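Asunto: Re: [amistades-lista] Perfiles duplicados y encuentro de abril

Hola a todos:

Contesto debajo a lo que preguntaba Nanna, que creo que nos afecta a varios.

Nanna Kjærgaard escribió:
> Me han aparecido 2 perfiles con mi nombre en la página de Plevau. Uno
> es el que hice al apuntarme y el otro tiene las mismas fotos pero dice
> que busco pareja en Ivmont, donde no he vivido nunca. Escribí a soporte
> y me contestaron que "se revisará". ¿A alguien más le ha pasado? ¿Y
> alguien sabe si se puede borrar la cuenta sin perder los mensajes?
> Tengo ahí conversaciones que quiero guardar.

A mí me pasó algo parecido el año pasado. El perfil repetido no lo había hecho un estafador: lo creó la propia web cuando absorbió el directorio de Gallardo y volcó las fichas antiguas. Si alguna vez te apuntaste a Gallardo, aunque fuera para mirar, seguramente venga de ahí. Si no te apuntaste nunca, entonces denúncialo como suplantación y no como duplicado, que son dos formularios distintos y el segundo tarda mucho más.
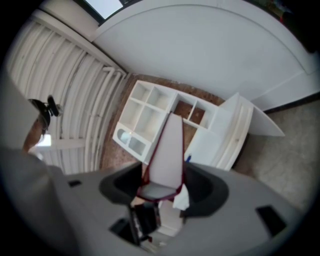 Sobre los mensajes: se pueden descargar antes de cerrar la cuenta. Está en Ajustes, Privacidad, Mis datos. Te mandan un archivo por correo con los textos y las fechas, pero sin las fotos que te hayan enviado. Esas hay que guardarlas una por una. Yo tenía 134 conversaciones y el archivo tardó 4 días en llegar. No cierres la cuenta hasta que lo hayas abierto y comprobado - Jhun Espiritu la cerró antes y el enlace dejó de funcionarle.

Lo de que "se revisará" es la respuesta automática. Contesta a ese mismo correo con la dirección de los dos perfiles y di cuál es el bueno. A Edem Laryea le quitaron el repetido así, sin tener que mandar el documento de identidad. Yo tampoco lo mandaría de primeras.
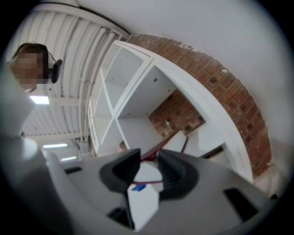 Otra cosa, ya que escribo. Para el encuentro de abril en Skinddale se han apuntado 70 personas y la sala no admite más. Ga-eun Seol lleva la lista de espera, escribidle a ella y no a la lista general. Si alguien apuntado sabe ya que no va a ir, que avise, por favor. La cena va aparte y se paga allí, cada uno lo suyo.

Benjie Ocampo preguntaba si se puede llevar a un amigo que no está en la lista de correo. Sí, siempre que se apunte con su nombre y sea mayor de edad. Lo que no vamos a hacer es pasar teléfonos de unos a otros, quien quiera dar el suyo lo da en persona.

Nanna, si te contestan de soporte, cuéntalo aquí.

Un saludo,
Amparo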